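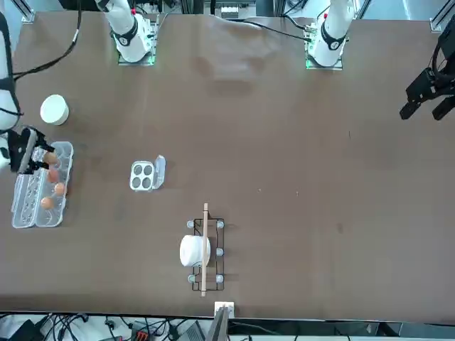 Jamham has put out new house rules for its two-arm robot benches, in force from Wednesday. Short version – log everything, tidy up, slow down near anything that breaks.

The four-page sheet, written by Augustina Asante and Mathias Schwaiger, caps gripper speed at 300 millimeters a second whenever food or glass is on the table. Eggs get a mention of their own. Each task needs 24 clean runs before anyone can call it ready, and failed runs stay in the log. No deleting, no "practice" tries that dont count.

Also in there: operators keep hands off the table while the arms are powered, and a second person has to sign for any change to the speed cap. Schwaiger wanted the limit lower. Asante said 300 was a start, with a review set for January.

Partner lab Plukau will use the same sheet, minus the part on sign-offs, which it is still argueing over. Copies at the front desk.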